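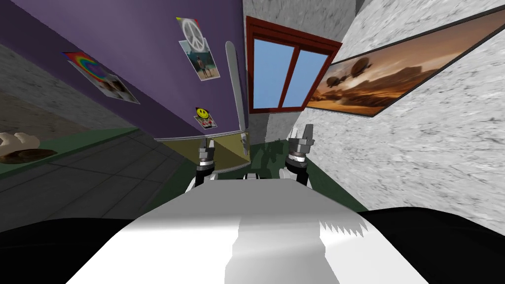
If your place is anything like ours, the floor cops the worst of summer, what with sandy thongs, a wet dog and whoever dropped the mango. I used to slosh a full bucket over everything and wonder why the boards went dull! My neighbour Davina Imrie put me right. Sweep first, always, and go along the grain so the grit doesn't get dragged sideways (a soft broom is kinder than a stiff one). Then a well wrung mop, barely damp, with a small splash of white vinegar in the bucket if you've got tiles or lino, but never on stone.

For scuffs, try a clean tennis ball on the end of a broom handle and give the mark a gentle rub. Candle wax wants an ice pack on it for 20 minutes, then ease it up with an old plastic card. And do pop felt pads under the chair legs while you're down there, you'll thank yourself come July when everyone's stuck inside shuffling about the kitchen.

Sign up for the Fidstead household letter. Unsubscribe whenever you like.

© Fidstead Home Tips | Contact Davina or Ewan | Back to top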